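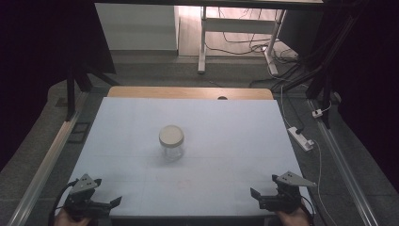
Figura 1. Tarro de vidrio con tapa redonda.

Conservas caseras en el municipio de Fandton: hábitos de almacenamiento y consumo
Memoria final del proyecto de curso, 22 de diciembre de 1999

1. Objeto del trabajo
El presente trabajo estudia la conservación doméstica de frutas y hortalizas en Fandton y en la pedanía de Odoi. La encuesta, iniciada en abril, se distribuyó en más de 1.000 hogares mediante un cuestionario de 5 páginas.

2. Resultados
El tomate y el melocotón son los productos elaborados con mayor frecuencia. Los hogares de Odoi declaran almacenar las conservas en bodega; en el núcleo urbano predomina la despensa de cocina. El etiquetado con fecha de elaboración es poco habitual en ambas zonas.

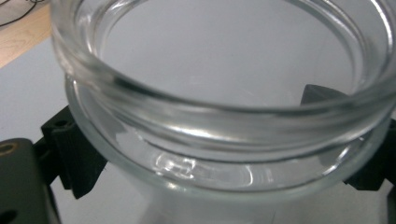 Respecto a la reutilización de envases, la mayoría de los encuestados conserva los tarros de un año para otro y renueva únicamente las tapas, adquiridas por lo general en el almacén Leltex. El inventario declarado asciende a 3.132 envases.

3. Limitaciones
Dos preguntas del apartado de esterilización admitían lecturas distintas y fueron excluidas del análisis. Los datos se procesaron con el programa Prundix; las tablas completas figuran en el anexo 2.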